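緑に会いに行く
草木染めでいちばん遠い色をめぐる旅

2025年2月27日

森へ行けばいくらでもあるのに、布に移そうとすると逃げていく。緑はそういう色だ。

草木染めを少しでもかじった人なら、最初の夏に一度はやっていると思う。庭の葉を山ほど摘んで鍋で煮る。湯は青々として、これはいける、と胸が高鳴る。ところが布を引き上げてみると、黄色っぽいベージュだったり、枯れ草のような茶だったりする。私はヨモギでやって、ホウレンソウでもやって、懲りずに近所の公園で刈られた芝までもらってきてやった。台所はひどい匂いになり、家族は窓を全部開けた。それでも楽しかったのだから、色というのは罪つくりだ。

葉の緑のもとである葉緑素は、水に溶けにくく、光にも弱い。銅の媒染で落ち着いた緑に寄せる手はあるけれど、初夏の若葉のような、あの冴えた緑がほしければ、昔の人がたどった回り道を行くことになる。黄色に染め、青に染める。布の上でふたつの色を重ねるのである。

回り道と書いたが、この回り道がたまらなくおもしろい。今回はそれをどうしても自分の目で見たくて、イングランドの小さな村イクビー（Ikby）まで出かけてきた。

黄色の畑

村はずれの緩い坂を下りたところに、染料植物ばかりを育てている畑がある。世話をしているのはネヴィル・スタニフォースさん。もとは果樹の苗を扱っていたが、ウェルドという草に惚れこんで、畑の半分を明け渡してしまった。

ウェルドは日本ではホソバモクセイソウなどと呼ばれる。背の高い穂を立てる地味な草で、道ばたに生えていたら十人が十人、通り過ぎるだろう。私もそうだと思う。ところがこれが、ヨーロッパの染め手が長いこと頼りにしてきた黄色の親玉なのだ。ミョウバンで下ごしらえをした羊毛や絹に入れると、レモンの皮のような澄んだ黄色が出る。しかも植物の黄色にしては光によく耐える。

訪ねたのは冬の終わりで、畑には前の年にこぼれた種から出た葉が、地面にぺたりと張りついているだけだった。二年草なので、一年目はこうして葉を広げて冬を越し、翌年になってから一気に伸びる。収穫は6月に入ってから、花が咲き進んだころを見て刈るという。

「雨の多い年の黄色は、少しおとなしいんです」とスタニフォースさんは言う。「石灰の多い、やせた土のほうが色が濃い。肥料をたっぷりやると背丈ばかり伸びて、本人は機嫌がいいのに、染めてみるとがっかりする」

ウェルドの隣の畝には、青のもとになるウォードが植わっていた。和名はホソバタイセイ、アブラナの仲間で、こちらも冬のあいだは葉だけの姿でいる。葉を一枚ちぎってもんでみると、ほのかにキャベツの匂いがした。この平凡な葉っぱのどこに青があるのかと思うが、青はまだ葉のなかに「ない」。色になる前の成分が眠っていて、水に浸して取り出し、空気に触れさせて、ようやく青になる。日本の藍とは植物の科からして違うのに、最後にできる色素は同じインディゴなのだ。遠く離れた土地で、まるで縁のない草から同じ青を見つけた人たちがいた。そのことを考えるだけで、畑の泥道がずいぶん歩きやすくなった。

スタニフォースさんの小屋には、乾かしたウェルドの束が梁から逆さに吊ってあった。去年の分で、軽く振ると黒い種がぱらぱらと落ちる。種は砂粒のように小さい。靴のなかに入ったらしく、ロンドンの宿で脱いだときにも出てきた。

重ねるのはどちらが先か

畑で採れた草が運ばれていく先が、染色工房「ハムモウ（Humumow）」である。古い乳製品工場の一角を借りた建物で、石の床には水を流すための溝が切ってある。牛乳のための溝が、今は染め水のために働いているわけだ。

主宰のニガット・ラシャリさんは、緑の話になると早口になる。こちらの質問が終わらないうちに、もう棚から布の束を抜き出している。私もこういう人が好きなので、午前中いっぱい、お茶を飲むのも忘れて話しこんだ。

まず聞きたかったのは順番のことだ。黄が先か、青が先か。

ラシャリさんの答えは「布に聞く」だった。羊毛なら青を先に染めることが多い。インディゴの染め液はアルカリ性で、先に入れた黄色の調子を変えてしまうことがある。青を先に済ませ、よく洗い、それからミョウバンで下ごしらえをして黄色をかければ、最後の黄色の濃さで緑を細かく調整できる。木綿のときには黄色から始めることもあるそうで、このあたりは工房によって流儀が違う。日本の染め場で聞いた話ともまた違っていて、正解がひとつに決まらないところがいい。

「青は土台、黄色は日光」とラシャリさんは言う。「土台が濃すぎると、いくら日が差しても森の底みたいな緑になる。それが欲しいときもありますけどね」

青の甕をのぞかせてもらった。液の表面には銅色に光る膜が張り、その下は黄緑に濁っている。ここへ布を沈め、静かに泳がせてから引き上げる。その瞬間の布は、なんと緑色をしている！ 鮮やかな、信じられないほど若い緑だ。ところが空気に触れたそばから端が青みを帯び、見る見るうちに全体が青へ移っていく。インディゴが酸素と結びついて、もとの青に戻るのである。

知識としては知っていた。本でも読んだし、藍染めの体験にも参加したことがある。それなのに、緑を求めて来た身でこれを見せられると、からかわれているような気分になる。いちばん欲しい色が、いちばん先に現れて、手を伸ばす間もなく消えるのだから。

「あの緑を止めてくださいって、みなさん言うんです」とラシャリさんは笑った。「私も最初に言いました」

色見本帳3336番

工房の奥には、染めの記録を収めた引き出しがある。小さく切った布を厚紙に貼り、草の産地、水、媒染、浸した時間、その日の天気まで書きこんである。整理を引き受けているのはプーナム・シンガルさんだ。もとは図書館で地図の目録を作っていた人で、几帳面な字がどの厚紙にも並んでいる。

このなかで緑に分類されているものだけでも300枚近い。机に広げてもらうと、緑という一語がいかに大ざっぱかがよくわかった。苔、オリーブ、青磁、えんどう豆、古い十円玉の錆。黄みのもの、灰みのもの、ほとんど青と呼びたいもの。隣り合った見本どうしを見比べて、同じ色だと思ったのに、窓辺へ持っていくとまるで違う。

シンガルさんのお気に入りは3336番だった。灰色がかった、やわらかい緑で、初めは失敗作として別の箱に入れられていたらしい。黄色の染め液に鉄がわずかに混じったのが原因だった。鉄は色を沈ませる。ほんのひとつまみで、明るい緑がセージの葉のような静かな色に変わる。

「これをもう一度出してほしいという注文が、一番多いんです」とシンガルさん。「でも鉄の量を書き忘れていて。誰かが錆びた鍋を使ったんだと思います」

以来、工房では鉄を使った日にはその分量に赤い線を引くことになった。再現の試みは今も続いていて、惜しいところまで来たものが何枚か、3336番のそばに貼ってある。正直に言うと、私にはほとんど区別がつかなかった。ラシャリさんとシンガルさんは、一目見て「全然ちがう」と声をそろえた。

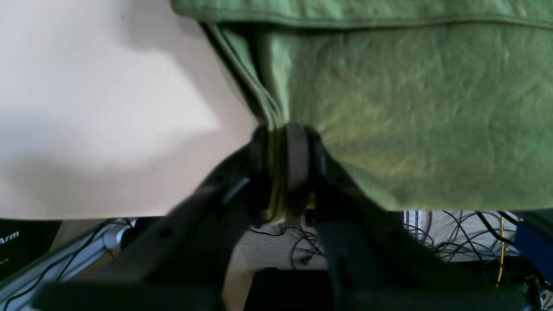
くすんだ緑の布。光の当たり方で、一枚のなかにも明るいところと暗いところができる。

くすんだ緑は人気がある。住まいのなかで、ほかの色とけんかをしないのがいいのだと思う。鮮やかな緑のカーテンを掛けるには覚悟がいるが、灰みのある緑なら、木の床にも白い壁にもすっと馴染む。しかも影に入れば深く、日が当たれば黄みを帯びて、一日のうちに何度も顔を変える。見飽きないのだ。

日本の古い色名にも、この手の緑がたっぷりある。海松色は海藻のミルに由来する、黒みを帯びた黄緑。鶯色は、春の枝で鳴く鳥の、あの渋い羽の色だ。青朽葉は、朽ちていく葉にまだ残っている青さを言う。何という名前だろう。散りぎわの葉を見て、緑でも茶でもないその途中に名前をつけた人がいる。私はこの三文字だけで一晩飲める。

もっとも、日本語では長らく緑も「青」の仲間だった。青葉、青菜、青信号。緑という言葉は古くからあったが、もとは若い芽のみずみずしさを指したともいわれる。赤ん坊を「みどりご」と呼ぶのも、その名残だ。布の上で黄と青が出会ってやっと生まれる色が、言葉の上でもなかなか独り立ちしなかった。偶然かもしれないけれど、染め場から帰ってくると、偶然で片づけるのが惜しくなる。

青くなった森

イクビーに泊まった翌日、電車に揺られて、個人の蒐集を公開している小さな館に足を延ばした。古い織物の修復を仕事にしているアンセル・キャロウェイさんが、裏側を見せてくれるというのである。裏側といっても舞台裏のことではなく、文字どおり織物の裏だ。

壁に掛かったタペストリーには、森で狩りをする人びとが織り出されている。木々の葉は青い。草も青い。月夜の場面なのかと思いきや、空は白っぽく明るい。ヨーロッパの古いタペストリーを見たことのある方なら、この青い森に覚えがあるのではないだろうか。

キャロウェイさんが手袋をはめ、隅をそっとめくった。思わず声が出た。裏の葉は緑なのだ。それも、ついさっき雨に洗われたような緑である。

理由は、黄色が先に去ったことにある。インディゴの青は光に強い。重ねた黄色は、いくらウェルドが丈夫でも、青ほどには長くもたない。何百年も光にさらされた表側では黄色が少しずつ退き、土台の青だけが残った。裏側は壁のほうを向いていたおかげで、織られたころの色をかなり留めている。

「初めて裏を見た日は、昼食をとるのを忘れました」とキャロウェイさんは言う。修復では、抜けた色を表に描き足すようなことはしない。傷んだ糸を支え、光を抑え、これ以上進まないようにする。館の展示室が薄暗いのはそのためで、目が慣れるまで入り口にしばらく立っていると、青い森の奥からゆっくりと犬や鹿が出てくる。

これを色あせと呼んでしまえばそれまでだ。でも私は、青い森もひそかに好きになってしまった。織り手が思い描いた景色とは違うのだろうが、時間がもうひとりの染め手になって、最後の工程を受け持ったように見える。キャロウェイさんにそう話すと、少し困った顔をされた。守る側としては、その染め手にはなるべく休んでいてほしいのだそうだ。もっともである。

毒のある緑

緑の歴史には暗い章もある。18世紀の後半、ヒ素と銅を使った鮮やかな緑の顔料が現れ、やがて壁紙や造花、衣服にまで広がった。植物を二度重ねる手間もなく、ランプの光の下でも目の覚めるような緑が手に入る。人びとが飛びついたのもわかる気がする。けれどもそれは、作る人の手を荒らし、身につける人の体をも脅かす色だった。

キャロウェイさんの仕事場では、当時の緑の品を扱うとき、まず検査に回す。見た目だけでは判断がつかないからだ。引き出しのなかの、葉っぱの形をした小さな髪飾りを見せてもらったときは、ガラスの蓋ごしだった。驚くほどきれいだった。きれいなだけに、これを作っていた人たちの指先を思うと、しばらく言葉が出なかった。

そのあとに合成染料の時代が来て、緑はようやく、ほかの色と同じくらい気軽なものになる。今私たちが緑のタオルや緑のシャツを何の気なしに選べるのは、考えてみれば大変なことなのだ。旅から戻って、自分の箪笥を開けたら緑の靴下が出てきた。量販店で買った安いものだが、少しかしこまって履いた。

台所でやるなら

読んでいるうちに自分でもやりたくなった方のために、ラシャリさんに家でできる方法を聞いてきた。ウォードの甕を立てるのは難しいので、青はあらかじめ薄い藍色に染まった絹や羊毛の糸を買ってくればいい。そこへ黄色をかける。これなら家の台所でも緑に会える。

黄色は、玉ねぎの皮だと橙に寄るので、濁りのない緑をねらうなら刈安か、手に入ればウェルドの乾燥品がいい。ミョウバンで下ごしらえをした糸を、ぬるい染め液に入れ、ゆっくり温度を上げていく。ぐらぐら煮立てないこと。ウェルドは高温で色が濁りやすい。

鍋と菜箸は料理用と分ける。換気をする。粉を扱うときはマスクを着ける。この三つは早口のラシャリさんが、めずらしくゆっくり言った。

糸は一度に染めてしまわず、4束ほどに分けて、時間をずらして引き上げるのがおすすめだ。早く上げたものは青緑、長く置いたものは草の緑になり、並べるとそれだけで一枚の風景になる。染め上がりが思った色と違っても、乾くまでは捨てないでほしい。濡れた糸は濃く見えるし、乾いて窓辺に置いてみたら、そちらのほうがよかったということが本当によくある。

水の話も書いておきたい。イクビーの水は硬い。石灰分がウェルドの黄色を引き立てるので、畑のスタニフォースさんも工房のラシャリさんも、口をそろえて村の水を自慢する。日本の水道水は多くの土地で軟らかいから、同じ草を使っても少し違う黄色になるはずだ。炭酸カルシウムをほんの少し足すと近づくと教わったが、私はまずそのままの水で試すことにした。東京の水で出る緑を見てみたい。

最後の晩は、村にひとつきりの食堂モントーヤ（Montoya）で、畑と工房のみなさんと食卓を囲んだ。えんどう豆のスープが運ばれてくると、ラシャリさんが匙を止めて「これはウェルドが濃すぎる」と言い、シンガルさんが「鉄も少し入ってる」と応じた。スタニフォースさんは黙ってパンを浸していた。

帰国してすぐ、淡い藍の絹糸を注文した。届いた糸は今、机の上にある。窓の外では隣家のキンモクセイの葉が光っていて、あの緑にするには黄色をどれだけ重ねればいいのか、朝からそればかり考えている。靴から出てきたウェルドの種は、宿で掃き集めて、スタニフォースさんへのお礼の手紙に包んで返した。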